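Home Equipment Demo Days Parts Contact

Sowa Household Task Bench
Last updated: March

The Sowa bench is our setup for teaching and testing arms on ordinary furniture, and the best way to get to know it is to come and watch it run. We had it going all day at the Marham open day, and I still haven't stopped talking about it! The whole thing is a table, a cloth, a few pieces of plain white furniture and an arm with a gripper that has to cope with all of them.

Visitors kept asking how close the fingers can get to an edge before things go wrong. Pretty close. Hooks and shelf undersides are the fussy part (and my favorite), as there's so little room to come in from below.

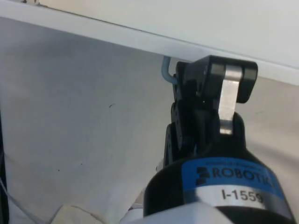

Fingertips at the underside of the shelf, right beside the light-blue hook.

The furniture comes in the Letar set, and you can swap pieces without moving the table. The drawer unit gets the crowd, but spend some time with the cabinets too. A flat door with nothing to grab is a great problem to hand to a new team, and it got people arguing at the table in the best way.

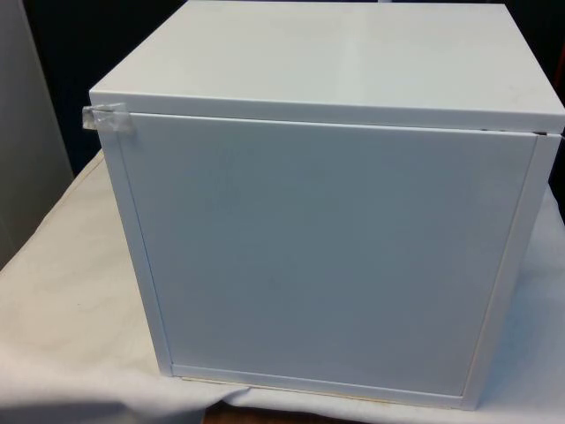 White cabinet with a plain door, clear tape at the upper left corner.

Drawers are where most people start. A bar handle gives the fingers something to aim for, and the stacked fronts let you go from an easy pull to a lower, more awkward one. 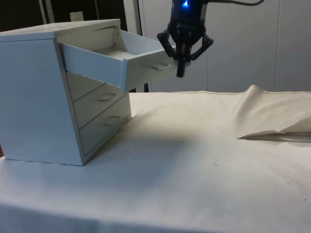 We ran 43 drawer tasks between opening and lunch, and a full change of furniture took some 11 minutes with two of us on it. The cloth stays on throughout. It wrinkles and slides a little, and I like that, as real tables do the same.

In the set:
Letar furniture pieces, white
Table cloth, off-white
Flarden task cards and setup notes

Demos run every Monday at Marham, starting at 2 p.m. Bring your own task if you have one, we love trying new ones, and wear shoes you can stand in for a while.

Contact the Marham demo room | Copyright Sowa | Back to top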